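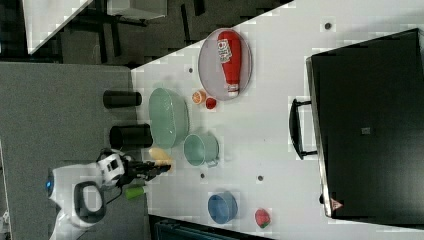
Does the order in which the objects are named in the instruction change how well the policy does?
It does on our table, but only when two objects have a similar colour.

Dear all,

Thank you for the replies to my first message. I quote the one from Janelle below and answer under it.

On Tue 3 May, Janelle Dimaculangan wrote:
> I read the Sendis note with interest. You say the wrong pick
> happens more with "the green bowl and the pot" than with "the
> pot and the green bowl". Did you keep the layout fixed between
> the two wordings? At Flernberg we had a similar result in
> December and it was only the layout.

We kept it fixed. Each layout was used for both wordings before we moved any object, and the arm started from the same pose. We have 97 layouts in total. I removed 2 of them from the analysis, as the log file was not complete.

The bowl and the pot are both mint green, so I think colour is the main reason. When we ask for the ketchup bottle or the strawberry, the order of words makes no difference that I can measure. The orange cup and the red cup are somewhere between, and I would not like to claim anything from them yet.

What I have not tested is a longer instruction, with three objects or more. If someone at Flekadstead still has the Lumanlan prompts, I would be grateful for a copy.

Janelle, could you tell me how your layouts were different in the two conditions?

Kind regards,
Jennylyn Fajardo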